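Gresport Support » Feeders » Zornano dry food feeder » Ticket 1814

Status: Closed
Product: Zornano automatic dry food feeder, single bowl
Firmware at open: 402
Category: Portion size / schedule
Opened: March 12, 2023

Reported problem

Feeder gives the dog too much at the morning meal and too little at the evening meal. Customer has one adult dog on Testa dry food, small kibble. Schedule is two meals a day, 120 grams each. Customer weighed the bowl after each meal for several days. Morning meal came out at 221 grams on the worst day. Evening meal was short every time. No error light. App history lists every meal as "served, full portion."

Feeder has been in use since January. Customer reports no trouble until the food was changed from Lindent to Testa.

Log

Entry 1. Asked for the calibration value shown under Settings > Food > Grams per turn. Customer sent the value. It matches the one saved for Lindent. The Testa kibble is smaller and packs tighter, so each turn of the wheel drops more food than the feeder expects. This explains a large morning meal. It does not explain a short evening meal.

Entry 2. Asked customer to recalibrate:
Empty the bowl and put it on a kitchen scale.
Zero the scale.
Hold the Feed button until the light blinks twice. The wheel makes ten turns.
Enter the weight in the app and press Save.
Customer did this and got a new value. Morning meal dropped to within range. Evening meal still short.

Entry 3. Asked for the schedule export. Found three meals, not two. The third is set for 4:50 a.m. with a small portion and is marked hidden. It was made by the "slow start" option, which splits off part of the evening meal and serves it before the morning one. The dog was not eating it overnight, so the customer weighed it together with the morning meal.

Entry 4. Customer does not remember turning on slow start. The option turns on by itself when the food type is changed and "New food" is picked from the list. Sent steps to turn it off: Settings > Meals > Slow start > Off, then Sync. The sync has to finish before the app is closed or the feeder keeps the old schedule.

Entry 5. Customer turned it off, but the hidden meal came back the next morning. Sync had timed out. Asked customer to unplug the feeder, take out the backup batteries, wait one minute, plug in again and sync within a few feet of the router. Sync completed.

Entry 6. Feeder rocks slightly when the wheel turns. Customer asked if this affects the weight. It does not; the wheel measures by volume. It can shake kibble off the chute into the wrong side of the bowl. Advised checking the four rubber feet and using a flat, hard surface.

Attachments (2)

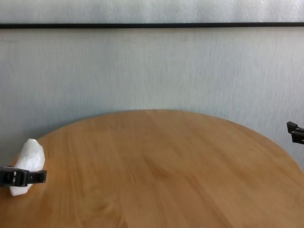
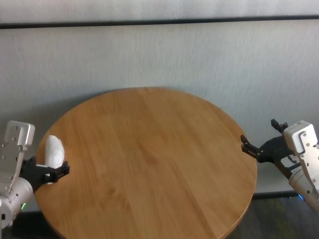

Entry 7. Customer confirmed that one rubber foot was missing. Replacement set sent under warranty. Both meals have been within five grams of the set amount since the sync in Entry 5.

Resolution

Two causes. Calibration value left over from the previous food, and a hidden meal created by slow start. Recalibrated and turned the option off. Passed to the app team with a request to show slow start meals in the main schedule.

Notes for other owners

Recalibrate every time the food is changed, including a change of flavor within the same brand. Kibble size is not always the same.
Weigh the bowl empty before each test. Leftover kibble gives a false high reading.
The "served, full portion" line in the history counts wheel turns only. The feeder has no scale.
If your dog is on a weight plan, ask your vet before changing the portion to make up for missed or double meals.

Related: Wheel jams with large kibble; Feeder offline after router change; Backup batteries drain early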